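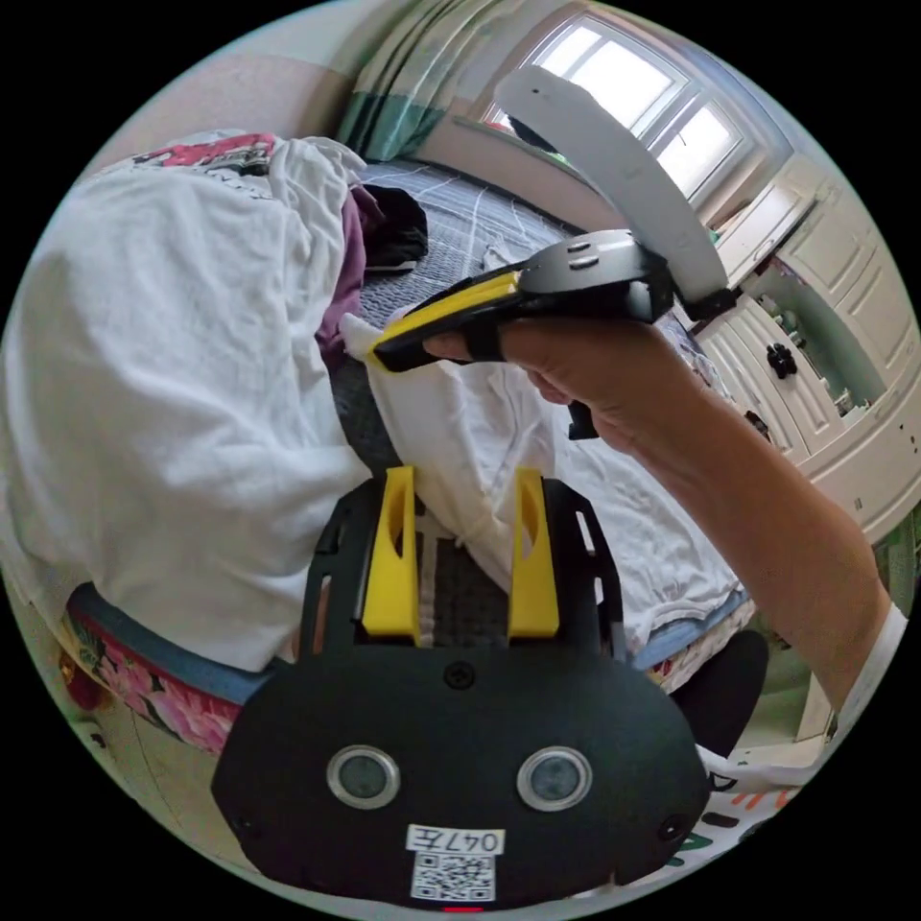
I have been to a public meeting about a milk levy and I enjoyed every minute of it. I know how that sounds! But stick with me, because agricultural policy is the most underrated spectator sport going and I will keep saying so until one of you comes along and sits next to me.

Some background for newer readers. The dairy farms between Ondville and Lekota have sold nearly all their milk to the same two bottling plants for as long as I've lived here. When the price at the farm gate drops, the small herds feel it first, and a few have packed up altogether. So the county has put out a plan for what it calls the Promville scheme: a shared processing shed on the old seed merchant's site at Promville, paid for partly by a grant and partly by a small levy on every litre that goes through it. Farms could have their milk turned into butter, yoghurt and soft cheese there and sell it under their own names.

I love this idea. I loved it when it was a paragraph in the back of the county newsletter last November and I love it now that it's a proper document with a contents page. (I read the whole thing on the train. The appendix on drains is better than you'd think.)

What won me over is that joining is a choice. A farm that's happy with its bottling contract carries on and pays nothing. A farm that wants in signs up for three years, pays the levy on what it sends to the shed and gets a vote on how the place is run, one vote each whether you milk a dozen cows or several hundred. That last bit was argued over for most of an hour at the meeting in Curia, and quite right too, it's the most important line in the plan.

The bigger farms don't care for it, and I can see why. If you're putting in most of the milk you'd like most of the say. One chap stood up and said he'd be paying for other people's yoghurt, which got a laugh, but he had a point and he made it well. The county's answer was that levy money goes first to running costs and anything left over gets paid back by volume, so the large farms see more of it in return. I'd like that written into the rules in much plainer words than it is at present. It's on page 16 in a sentence so long I had to read it with my finger.
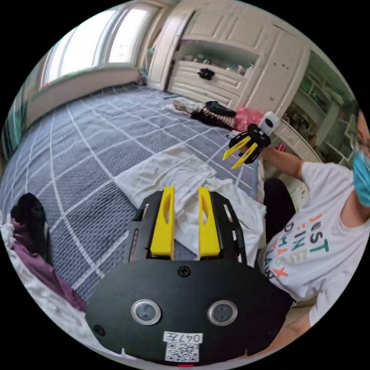 The other sticking point is the inspection fee. At the moment anyone making cheese on a small scale pays the same flat charge as a much larger dairy, and it has to be paid before a single thing is sold. Under the plan the shed would hold one approval for everybody using it. For a family with a few Jerseys that could be the difference between having a go and not bothering. A woman behind me said she'd been making butter for her own kitchen for years and had never sold a pat of it, purely down to the paperwork, and you could feel the whole room wanting to buy some off her there and then.

I did come away with a few grumbles. The sums assume up to 8 farms joining in the first year, which feels hopeful to me when only a handful put their hands up. There's next to nothing about who collects the milk, and the lane down to the site is narrow enough that I've reversed most of its length to let a tractor by. And I'd have liked more about school meals! The county buys yoghurt by the bucket for its schools and it comes from goodness knows where. If we're going to build a shed with public money then surely some of what comes out of it could end up in front of local children at lunchtime. I've said so in my comments, at some length.

You can comment as well, and I really hope you will. The forms are at the library in Ondville and at the feed store in Lekota, and they're two sides of paper with decent big boxes. You don't have to be a farmer. There's a question about what you'd buy and how often, and the officer running the meeting said hardly any shoppers had filled one in so far. Put down cheese. Put down butter. If you think the levy is a daft idea then put that down too, I'd much rather lose an argument than have it go through with everyone half asleep.

The next session is in Promville itself, at the chapel hall, and they're promising to walk people round the site beforehand if the ground's fit. I'll be there in my wellies with the appendix on drains under my arm.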